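Last updated 2/13/26
4 min read
16 comments · 11 shares

Chain cafe inside the old Dunstan customs hall: should it stay?

vmatousek
I want to ask the opinion of people here who follow retail and city business. In Durkton the coffee chain Marnalix has rented a corner of the old customs hall for six years. In December a blogger started a petition against it, and now it has 3485 signatures. The argument is that a foreign chain does not belong under a painted ceiling from the time of our great-grandparents. The lease ends this summer and the city must decide if it will renew.

I am not a fan of their coffee. But the rent goes to the repair of the roof, and I do not see who will pay this money if they go.

tollgate_annie
It's a customs hall. Foreign goods came through there for two hundred years, that was the whole point of the building. I find it funny that people are now offended by a foreign cup.

But I did sign, for a different reason. The sign over the door was too big and they were asked three times to make it smaller.

vmatousek
About the sign I agree with you. They took it down last spring, and now there is only a small plate next to the door. I think many people who signed have not been inside after this change. I was there with my sister, we sat for an hour and I read the lease summary which the city put on its website.
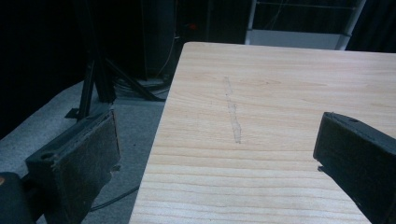

The summary says the rent is 812 per square meter per year, and the tenant also pays for heating of the whole ground floor. For a hall with such high windows this is not a small thing. The museum upstairs would have to find this money in its own budget.

brasspenny
812 is cheap for that location. Gorasix pays more for a phone shop across the square and they don't get any ceiling. If the city wants to keep a chain in there, fine, but put it out to open bids.

Also nobody should pretend that a petition equals the town. Half of those signatures could be from anywhere.

tollgate_annie
The petition asked for a postcode. Not perfect but it isn't "anywhere."

karel_h
I had a small cafe two streets from there and closed it. When Marnalix came I lost the tourists in the first season. So please don't tell me it is only about symbols. A local owner could run that corner, but the city asked for a deposit of 16 months and no local owner has this.

vmatousek
Karel, I am sorry to hear it, and I did not know about the deposit. This changes my opinion a little. If the deposit is so high, then an open bid will only bring another chain, maybe a worse one.

brasspenny
So lower the deposit and hold the bid. Those two things go together.

karel_h
Yes. With a lower deposit I would apply myself, even with the heating.

vmatousek
I will write this to the council before the hearing. If somebody wants to add their name, send me a message here. I sign with my full name, Vlastimil Matoušek, because they do not answer anonymous letters.

tollgate_annie
Add me. And please mention the sign rules for whoever comes next.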